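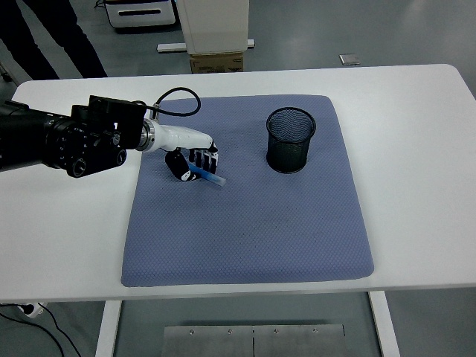 The Pen Table at Pondholm

Gallery – May

Pondholm moved its shared desks to the ground floor in May, and the pen table was one of the first things to be set up again. It is a plain white table with rounded corners, a blue-gray mat on top and a black mesh pen cup standing on the mat. People stop at it to sign for parcels, label boxes or fill in the key list.

The old arrangement was a drawer full of loose pens, most of them dry. Refilwe Mabaso went through it before the move and threw out 21. The rest went upstairs to the reading room, and the pen table started over with a new cup and new markers.

The mat came from Emora and the cup from Boersma. Stijn Vermeulen wanted a larger mat that would reach the edges of the table, but the next size up had a four-week wait. The one we have leaves a strip of white tabletop at the front, where a clipboard can go.

The textured surface keeps markers from rolling, but it does pick up marks. A damp cloth gets most of them off – don't use the spray from the kitchen. Ink on the white tabletop should be wiped up the same day.

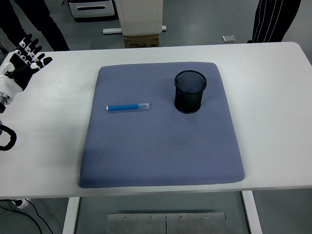
Blue marker with a pale cap, beside the mesh cup. The darker smudges on the mat show up mostly toward the lower middle.

Notes on the table

Caps go back on before a marker goes back in the cup. Markers are stored cap down.

The cup stays toward the far right of the mat, which leaves the middle free for writing. Left-handed users can move it over and put it back afterward.

Spare markers are in the Lekuvel cabinet on the second floor, top shelf. Take one at a time and write it on the sheet inside the door.

More pictures from the move, including the reading room and the new coat racks, will be added to the gallery when Stijn has sorted them.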